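4.2 Where tools are kept and how often they are used

The most exciting result of the home visits came from something we nearly left off the form: the place where each household stores its cooking tools. We had expected storage to be a matter of taste and kitchen size. In the Nolte homes it predicted use better than the age of the cook, the number of meals made at home, or the price of the tool itself!

Each of the 26 households kept a cooking diary through April, marking every tool that left its place during the preparation of a meal. Across the full set we recorded 243 kinds of item, from bread knives to a cherry pitter that came out twice. Storage was coded as open (in a standing container, on a hook or on a rail), shallow (top drawer) or deep (lower drawers, boxes, high shelves). Standing containers varied a great deal. We saw jam jars, flower pots, stoneware crocks and wide bowls, and they stood on stoves, sills, counters and tables (Figure 3).

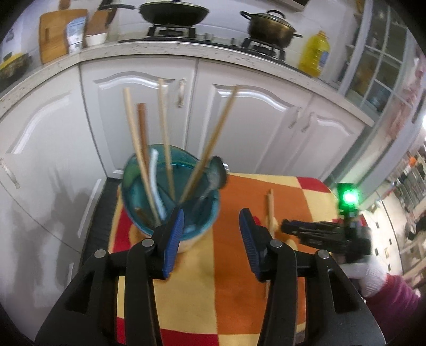 Figure 3. Open storage on a kitchen table: long wooden sticks and other utensils in a teal bowl or basin, checked tablecloth.

Items in open storage were picked up on far more days than the same items in deep storage, and the gap was widest for things that can stand in for one another. A wooden spoon, a spatula and a pair of cooking chopsticks will all stir a pot of beans. When one of them stood in the open and the others lay in a drawer, the one in the open did nearly all the stirring, even in homes where the cook had told us at the first interview that a different tool was the favorite. We find this delightful, and it fits well with the earlier Kindier pantry survey, in which jars at eye level were emptied first whatever they held.

Wooden tools deserve a separate word. They made up a large share of open storage in every home, and cooks spoke of them with real affection (one had named hers). Several also used them for jobs far from cooking: propping a window, reaching a light cord, checking the depth of rice water, stirring paint. A tool with a scale on it was especially prone to this kind of borrowing. Such uses were entered in the diary under "other" and are left out of the counts in Table 2, though we would happily read a whole paper on them.

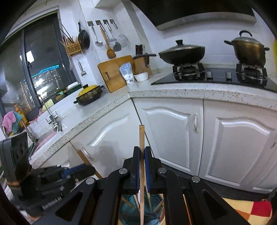 The second phase turned the question around. With the cooks' consent we moved 20 items per home from open to deep storage, or the other way, and asked for the diary to be kept for another 30 days. Cooks were free to move anything back, and the date of each such return was noted. Returns clustered in the first week and were nearly always tools used with heat, such as turners and ladles. Whisks and graters, by contrast, tended to stay where we had put them, and their use shifted to match the new place. Two homes in the Mosico group remodeled during this phase and are treated separately in Section 4.4.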